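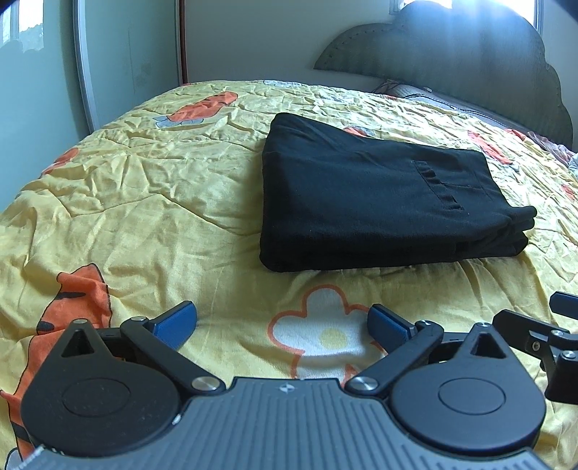 Monday, kit budget for the folding work

Putting this down while it's fresh, mostly so Mereana can't say I never wrote any of it up. (She would be right about the last lot.)

Spent the morning on the bedroom set with the black folded trousers and the yellow carrot bedspread, and I kept stopping to write shopping notes on the back of my hand. So, the shopping notes.

What we want from the June money

Second hand-held gripper. This is the big one. With only one between us, either Solange is out with it or I am, and whoever's left does paperwork. The Tellness quote came to 1,602 with delivery, and that's for the gripper and its case and nothing else. I've asked whether the price changes if we take two and had a very cheerful email back that didn't answer the question. Will ring them.

Spare finger pads. I'd like 8, which gives us a decent drawerful. I do want to stay with the blue ones — they show up beautifully against dark cloth, and I can tell at a glance where the tips are when I'm closing on a black trouser fold. Against the yellow bedspread they're even better! Holton do a cheaper pad in black and I can see us losing sight of it over half the clothes we own. Mereana prefers the black on price, so that one's still open.

Pivot caps and screws. Small money. Get a bag of each and stop borrowing from the other drawer.

Bedding and clothes. I know this looks silly on an equipment list, but it needs its own line this time. Last time it came out of "sundries" and we ran dry before we'd bought a single towel. The carrot print is a good buy in my view: shiny, creases if you so much as look at it, and very busy with the orange all over it. I'd like one more as awkward as that and one dull plain cover to go with it. Charity shop first, please, before anybody goes near a catalogue.

Blinds for the bedroom. The sun comes in by the headboard and lights up that whole end of the bed. Sometimes I want that and sometimes I really don't, and at the moment I don't get a say. A plain roller blind would do. Solange has measured up, the figures are in her book.

What can wait

The arm from Escobedo. I still want it, I've wanted it since the demo day at Breltside, but I can't make the sums work this year. It needs a proper bench and a service contract, and the contract is where they get you. If we lease for 6 months we pay a silly amount and hand it back just as we've got the hang of it. My vote is to push it to next year and put the difference into the second gripper. Solange agrees, Mereana wants to see it on one sheet of paper first, fair enough.

A smarter charging shelf. Nice to have. The table is fine.

To do

Ring Tellness about the price for 2, and ask how long the pads take to arrive if ordered separately.

Get one sample pad from Holton so we can stop arguing and try it on the trousers.

One-page comparison of lease and buy for the arm, for Mereana.

Ask Solange for the blind measurements and find out whether we're allowed to drill into the window surround.

Back to the trousers after lunch, same fold, pocket side up.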